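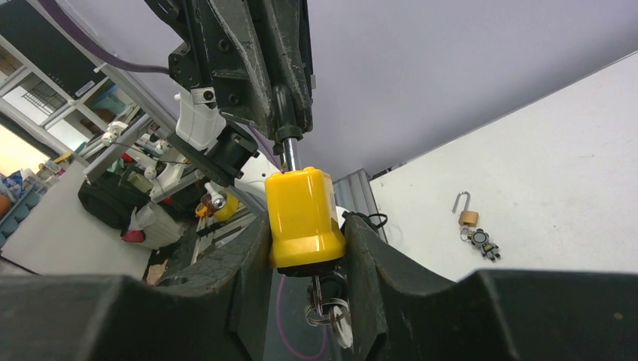 Unit 4: Late payment and the small supplier

Read the Kollia contract before class, especially the payment clause. It says "net 30 from approval." Approval by whom, and by when? The contract doesn't say, so treat the 30 days as a hope.

Sundoten claims its invoicing software gets freelancers paid sooner. The claim rests on 379 users, of whom 114 answered the survey. Who were the others? I would guess the ones still waiting for money – but a guess is all we have.

Points to argue over:
- Does a late fee work if you can't afford to lose the client?
- Tatora offers cash up front for a cut of each invoice. Work out the yearly rate before you call it cheap.
- Arriaga paid its suppliers eight days faster in March. One month is not a trend.

Bring your own draft payment clause, one page at most.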